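つくえの よごれを しらべてみよう
キッズ生活ずかん 「家の中のふしぎ」コーナー

白いつくえは、よごれが目立ちます。黒っぽいすじや、うす茶色のしみ、小さな点々。毎日ふいているのに、いつのまにかふえています。

このページでは、つくえにつくよごれにはどんな種類があるのか、どうしてつくのか、どうやって落とすのかを説明します。むずかしい道具は使いません。家にあるものでできることがほとんどです。おわりのほうに、自分のつくえでできる観察のやり方ものせました。

よごれと きずは ちがう

つくえの上に黒い線があったとします。それは「よごれ」でしょうか、それとも「きず」でしょうか。

よごれは、つくえの表面に何かがくっついたものです。くっついたものを取れば、もとの色にもどります。きずは、つくえの表面がけずれたり、へこんだりしたものです。ふいても消えません。

見ただけでは区別がつかないことがよくあります。そういうときは、指の先でそっとさわってみます。線のところでつめが引っかかれば、みぞができています。つまり、きずです。引っかからなければ、上に何かがのっているだけかもしれません。

ややこしいのは、両方がいっしょになっている場合です。細いきずができて、そのみぞの中に黒いよごれが入りこむと、とても目立つ線になります。もとのきずは白くて見えにくいのに、よごれが入ったせいで見えるようになるのです。この場合、よごれを落とすと線はうすくなりますが、みぞは残ります。しばらくすると、また同じところが黒くなります。

黒いすじは どこから来るのか

白いつくえでいちばんよく見つかるのは、細くて短い、黒いすじです。これを「こすれあと」といいます。

こすれあとは、つくえよりやわらかいものがこすれたときにできます。たとえば、黒いゴムです。ゴムをかたいものに強くおしつけて動かすと、ゴムの表面がほんの少しだけけずれて、相手のほうにくっつきます。体育館のゆかに、くつの黒いあとがついているのを見たことがあるでしょう。あれと同じことが、つくえの上でも起こります。

えんぴつのあとも黒くなります。えんぴつのしんは、黒鉛(こくえん)という黒いこなとねんどをまぜて焼いたものです。紙に字が書けるのは、しんがこすれて、こなが紙にくっつくからです。ですから、つくえの上でえんぴつが転がったり、紙からはみ出したりすれば、つくえにもこなが残ります。

金属のものを引きずったときも、灰色や黒の線がつくことがあります。コインやかぎ、はさみなどです。つくえの表面のほうがかたいと、金属のほうがけずれて、うすくこびりつきます。きずのように見えて、じつはくっついた金属だった、ということもあります。

つくえよりかたいものがこすれたときは、反対に、つくえのほうがけずれます。砂のつぶがそうです。砂には石英(せきえい)というとてもかたい石のつぶがまざっていて、小さくても、つくえに細いきずをつけます。外で遊んだあとの手やかばんには、砂がついています。かばんをつくえに置いて、そのままずるっと引くと、下で砂がつくえをけずることになります。

ぼんやりした しみの正体

すじとはちがって、ふちのはっきりしない、丸っこいしみもあります。色はうすい茶色や灰色です。

こういうしみのもとは、いくつか考えられます。

ひとつは手のあぶらです。人の手は、あせと、ほんの少しのあぶらを出しています。あぶらそのものはほとんど色がありません。けれども、べたべたしているので、空気中のほこりがくっつきます。何度も同じところをさわっていると、あぶらとほこりがまざったうすいまくができて、だんだん灰色に見えてきます。

もうひとつは飲みものや食べものです。お茶やコーヒーには、タンニンという茶色いもとになる成分が入っています。こぼしてすぐにふけば残りませんが、そのままかわくと、水だけがにげて、色のもとがつくえに残ります。しょうゆやジャムも同じです。

熱で色が変わることもあります。つくえの表面がプラスチックのような材料でできていると、熱いなべやアイロンを置いたところが茶色っぽくなる場合があります。これはよごれではなく、材料そのものが変わってしまったものなので、ふいても落ちません。

日光でも色は変わります。窓のそばのつくえで、同じところにずっと本を置いておくと、本の下だけ色がちがってくることがあります。

しみを見ただけで、どれが原因かを当てるのは、大人でもむずかしいことです。水でふいてみて、落ちたら水にとけるよごれ、洗剤で落ちたらあぶらのよごれ、どちらでもだめなら色が変わってしまったところかもしれない、というふうに、ためしながらしぼっていきます。 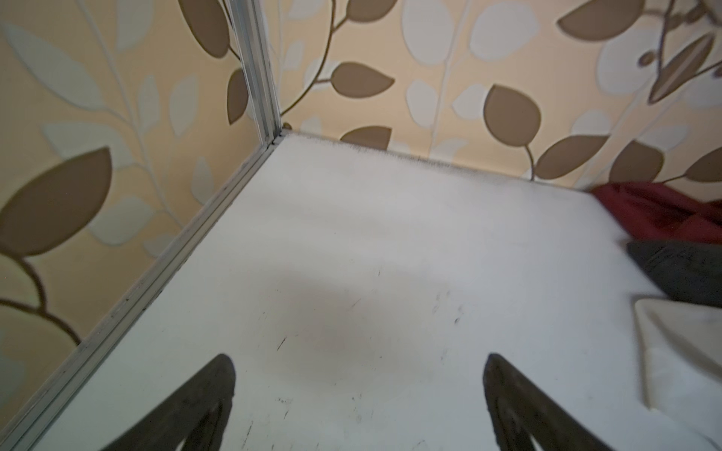
つくえの真ん中のほうによごれが多いのには、わけがあります。人がものを置いたり動かしたりするのは、たいてい真ん中だからです。よくさわるところ、よくこするところに、よごれもきずも集まります。すみのほうは、めったにものを動かさないので、すじはあまりつきません。そのかわり、すみにはすみのよごれがあります。次はその話です。

すみっこには ほこりがたまる

つくえがかべにくっつけて置いてあるとき、かべとの境目を見てみましょう。ふわふわした黒っぽいものが、線のようにたまっていることがあります。ほこりです。

ほこりは、ひとつの物ではありません。服やふとんから出た糸くず、かみの毛、はがれた皮ふのかけら、外から入ってきた砂や花粉など、いろいろな小さいものがまざっています。家の中のほこりで多いのは、糸くずのような細長いせんいです。せんいどうしはからまりやすいので、まとまると、ふさふさした毛のように見えます。

白い服のせんいもまざっているのに、ほこりが黒っぽい灰色に見えるのは、いろいろな色がまざっているからです。絵の具をたくさんの色でまぜると灰色っぽくなるのと似ています。

では、どうしてすみに集まるのでしょうか。

部屋の空気は、とまっているように見えても、いつも動いています。人が歩いたり、ドアをあけたり、エアコンをつけたりするたびに、風が起きます。つくえの真ん中に落ちたほこりは、その風で少しずつ動かされます。動いていった先にかべがあると、そこで止まります。かべのそばは空気の流れも弱いので、一度止まったほこりは、もうなかなか動きません。そこへ次のほこりがからみつきます。

ふきそうじのときに、ぞうきんが奥までとどいていない、という理由もあります。真ん中だけをふいていると、ほこりを奥へおしていることになります。

みぞの中の よごれ

つくえや棚の中には、わくや柱がアルミニウムでできているものがあります。銀色で、軽くて、さびにくい金属です。

アルミニウムの柱をよく見ると、長いみぞが何本も、まっすぐに通っていることがあります。これは、あとからみぞをほったものではありません。熱してやわらかくしたアルミニウムを、みぞの形をした穴からぎゅっとおし出して作ります。ところてんを突いて出すのと同じやり方です。ねんど遊びの道具で、ねんどを星の形の穴からおし出すと、長い星形の棒ができますね。あれと同じです。この作り方を「押し出し」といいます。

みぞは、部品を取りつけるのに使います。みぞの中にナットという小さな金具を入れて、ねじでしめると、好きな場所に別の棒や板をとめることができます。穴をあけなくてもいいので、あとで組みかえるのもかんたんです。

便利なみぞですが、そうじをする人にとっては、ちょっとめんどうです。みぞは上をむいていると、ごみの受け皿のようになります。つくえからはらった消しゴムのかすや、黒い小さなごみが落ちて、そのまま残ります。ぞうきんでふいても、布は底までとどきません。角のところで棒と棒と板が出会う場所にも、小さなすきまができることがあり、そこもごみの入りやすい場所です。

みぞのごみを取るには、次のものが使えます。

使い終わった歯ブラシ。みぞにそって、一方向に動かします。行ったり来たりさせると、ごみが広がります。
綿棒。せまいところに向いています。先がよごれたら新しいものにかえます。
わりばしに布をまいたもの。布は輪ゴムでとめます。
そうじ機の細いノズル。おうちの人といっしょに使いましょう。

先にかわいたごみを取り、そのあとで、しめらせた布を使います。はじめからぬらすと、ごみが水をすって、みぞにはりついてしまいます。

じっさいに そうじをしてみよう

つくえ全体をきれいにする順番を説明します。用意するのは、やわらかい布を2まい、ぬるま湯、台所用の中性洗剤です。中性洗剤は、食器を洗うときのものでかまいません。

1 つくえの上のものをどかします。
電気を使うものがのっていたら、おうちの人にコンセントをぬいてもらいます。

2 かわいたごみを取ります。
奥のかべぎわから手前に向かって、ほこりを集めます。みぞがあれば、ここで歯ブラシを使います。

3 水でふきます。
布をぬらして、かたくしぼります。しぼり方が足りないと、水がすきまに入ります。はしからはしまで、まっすぐにふきます。

4 残ったよごれに洗剤を使います。
水200ミリリットルに、洗剤をほんの1、2てきたらします。布にふくませて、よくしぼり、よごれのところをやさしくふきます。

5 洗剤をふき取ります。
きれいな水でしぼった布で、もう一度ふきます。洗剤が残ると、そこにまたほこりがつきます。

6 からぶきをします。
かわいた布で、水気を取っておわりです。

黒いこすれあとが残ったときは、消しゴムをためしてみましょう。えんぴつのこなやゴムのあとは、消しゴムで取れることがあります。軽く、小さく動かします。強くこすると、消しゴムの熱でつくえの表面がてかてかになることがあります。

メラミンスポンジという、水だけでよごれが落ちる白いスポンジもあります。よく落ちますが、これは、とてもこまかいあみ目で表面をけずって落とす道具です。つやのあるつくえに使うと、そこだけつやがなくなります。使う前におうちの人に聞いて、まず目立たないすみでためしてください。

してはいけないこともあります。ちがう種類の洗剤をまぜないこと。「まぜるな危険」と書いてある洗剤をまぜると、体に悪いガスが出ることがあります。金属のたわしや、カッターの刃で、よごれをけずり取ろうとするのもやめましょう。よごれより深いきずが残ります。

きずを ふやさないために

落ちないきずは、なおすのがたいへんです。ふやさないようにするほうがかんたんです。

ものは、引きずらずに持ち上げて動かします。工作をするときは、カッターマットや、いらない雑誌をしきます。ねんどや絵の具のときは新聞紙です。植木ばちやえんぴつ立てのように、ずっと置いておくものには、底にフェルトをはります。フェルトは羊の毛などをからませてかためた布で、シールになっているものが売られています。フェルトにも砂がつくので、ときどき裏返して見てください。

きずのあるつくえは使えないかというと、そんなことはありません。平らなら字も書けるし、ものも置けます。小さなきずは、使っていれば必ずつきます。

やってみよう つくえの地図

自由研究にも使える観察です。かかる日数は5日です。

用意するもの
紙を5まい、色えんぴつ、じょうぎ、虫めがね

やり方
はじめの日に、つくえをきれいにふきます。それでも残ったすじやしみを、紙にかきうつします。紙をつくえと同じ形の長方形だと思って、どのあたりにあるかを考えながらかきます。すじは黒、しみは茶色、ほこりは青、というように色を決めておくと、あとで見やすくなります。

次の日からは、ふかずに、新しくついたよごれだけをかきたします。毎日、同じ時間に見るのがよいでしょう。夕ごはんの前など、わすれにくい時間にしてください。電灯の明るさでも見え方が変わるので、つける電灯も同じにします。

5日たったら、紙をならべてくらべます。

見るところ
よごれがふえたのは、どのあたりですか。
右手を使う人と左手を使う人で、よごれのつく場所はちがいますか。
ほこりはどこに集まりましたか。
ふえたすじは、何をしたときについたと思いますか。

虫めがねを使うと、すじが点の集まりに見えたり、みぞの底が見えたりします。ななめから明るい光を当てると、きずにかげができて、真上から見るよりよくわかります。かい中電灯を、つくえと同じくらいの高さに置いて照らしてみましょう。かべぎわのほこりは、セロハンテープで軽くとって、黒い紙と白い紙にはってみてください。黒い紙では白いせんいが、白い紙では黒いせんいが見えてきます。

ことばの せつめい

こすれあと ものとものがこすれて、片方のものがもう片方にくっついたあと。
黒鉛 えんぴつのしんに使われている黒いもの。炭素でできている。
せんい 糸のもとになる、細くて長いもの。
中性洗剤 酸性でもアルカリ性でもない洗剤。手や物をいためにくい。
押し出し やわらかくした材料を穴からおし出して、長いものを作る方法。

つぎに読むページ
ぞうきんは どうして水をすうのか
消しゴムのかすは 何でできているのか
かべ紙のうらがわを 見てみよう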